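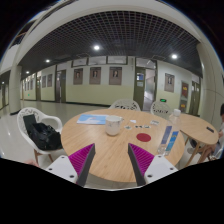
The large table, Olmont Residence, second-floor lounge.

NOTICE TO RESIDENTS OF THE SECOND FLOOR
18 August 2021

The Office of Residence has received form 2712, submitted by a resident of this floor, concerning the large round table in the lounge. The form asks that the table be left as it is. The Office has considered the request and sets out its position below.

Under the house rules, personal articles may remain on a shared table for 40 minutes. The articles now on the large table include a white mug, a pamphlet in blue and white, a bottle of water with a blue label, a red coaster and a number of small items that the inspecting officer was unable to classify. They have been in place since May.

The resident states on the form that the articles belong to her husband, that he went down to the Costarov pharmacy before lunch, and that he dislikes coming back to a cleared table. The Office notes that the Costarov pharmacy closed in May. The Office notes further that the mug is rinsed each evening and returned to its place with the handle turned to the right, and that the water is replaced by the resident at her own expense.

Two complaints were received. The first, from the Panasiuk wing, concerned fairness in the use of the lounge. It was withdrawn after the complainant had spent an afternoon at the smaller table.
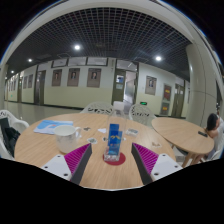 The second complaint concerned the bottle, which the complainant had seen both on the coaster and off it, and wished to know who was moving it. The resident was asked. She replied that her husband never could remember to use the coaster, and that she puts it right when she notices. The Office has no procedure for a reply of this kind and has entered it in the file as given.

The Idbridge cleaning contract provides for all surfaces to be wiped daily. The contractor has been instructed to wipe between the articles and to lift none of them. This adds 75 cents to the daily charge, payable from the general fund.

The request is granted until further notice. Residents wishing to play cards are asked to use the smaller table. The chair facing the window should be left free before lunch.

Office of Residence
Room 55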